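Robotics > Teleoperation > Papers

Home | Issues | Authors | Search

3.2 Remote demonstration in rendered rooms

Demonstrations were recorded by remote control in the Teltama simulator. The operator wears a headset and holds two tracked controllers; wrist poses are retargeted to the humanoid at each control step, and the base is driven with the thumbsticks. The Pradcombe set holds 3,024 attempts, of which 2,323 were retained after screening. Bathrooms account for 487 of the retained demonstrations.

Bathrooms were included for their reflective surfaces. With the arms lowered, the head view contains no part of the body, and a mirror is then the only visual source of posture. In the room of Figure 4 the target object is the red ball beside the tap, on the back ledge of the basin. 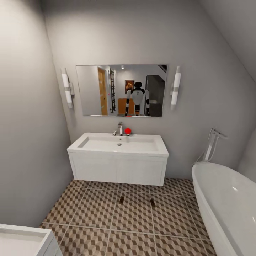 Figure 4. Head view in a rendered bathroom. The humanoid is visible only in the mirror over the vanity.

3.3 Operator behaviour

Operators were not told to use the mirror. Several centred the reflection before raising an arm - a habit that lengthened the approach phase and was left in the data. Following Van der Linden, idle segments longer than 500 control steps were trimmed. Joint states were logged throughout, so the mirror could be masked in the ablation of Section 5 without re-recording.

Comments (3)

dresura_lab: Was the mask applied at training time only, or at evaluation too?

kjm44: Both, per Table 6. The caption could say so.

tealrow: Is the retargeting code going up with the data?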